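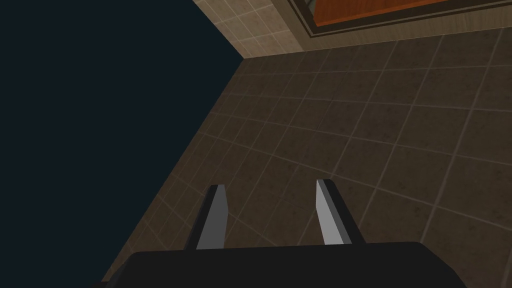
Before you touch the training settings, get the wrist view working, and I mean properly working. The whole Tanasarn method leans on it. My first version only used the head view and I spent most of July wondering why the policy kept stopping short of the floor! The wrist view is plain to look at – two pale-faced fingers, a lot of brown tile – but those grout lines turned out to be great for us. They give the network something to judge height and tilt by even when the gripper is empty, and I'd pick a tiled floor over a smooth one any day for your first run.

Setting up the wrist view

1. Open your scene in Setison and load the robot with both grippers open.

2. In the sensor list, turn on the two wrist views and leave the head view alone for now.

3. Step the simulation once and look at each wrist view. Both fingertips should be inside the picture. If one is missing, tilt the mount a little and step again.

4. Save the mount under a name you'll remember. (I called mine "test" and overwrote it twice, so please do better than me.)

Note: Don't straighten the wrist view to make the floor look level. I tried it, it looks much nicer to a person, and the policy got worse.

Caution: Large flat dark surfaces next to the gripper are trouble. With no texture to go on, the depth guess drifts, and the arm may creep sideways. Turn on the side penalty in Drusolent before you train near one.

Adding the head view

Once the wrist views are saved you can bring the head view back in. This one is for the bigger question of where to go next, and for that I like a doorway task. Doorways are narrow, the arms get in the way, and you find out very quickly whether the two views agree with each other.

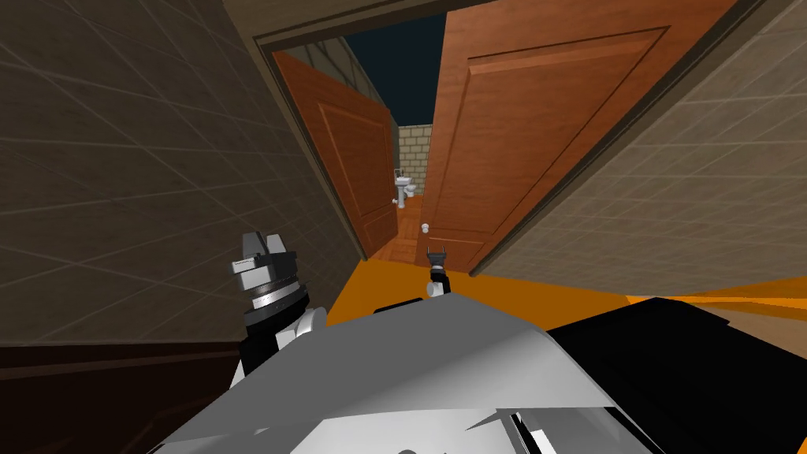 5. Place the robot facing the opening and raise both arms in front of the body. The start pose file is called pivutton_start, after the Pivutton benchmark I borrowed it from.

6. Turn on view mixing. Leave the weight at 2 for the wrist views. Higher values make the robot stare at its own fingers and forget about the door.

7. Set the episode count to 4000 and the seed to 1956 if you want to match my numbers. Any other seed is fine if you don't.

8. Start training. On my machine a full run takes up to 6 hours, and the log is pretty boring for the first stretch, so go eat something.

Note: Chutima Wiriya tried the same set-up with the head view leaned over at different angles and found the policy didn't mind a tilted view as long as the tilt stayed the same from training to testing. I've since stopped fussing over mine. Changing it halfway through a run is a different story – don't.

Caution: If you swap the room for another one, run steps 3 and 4 again before training. The saved mount carries over, but the side penalty goes back to off without telling you. I plan to fix that in the next release.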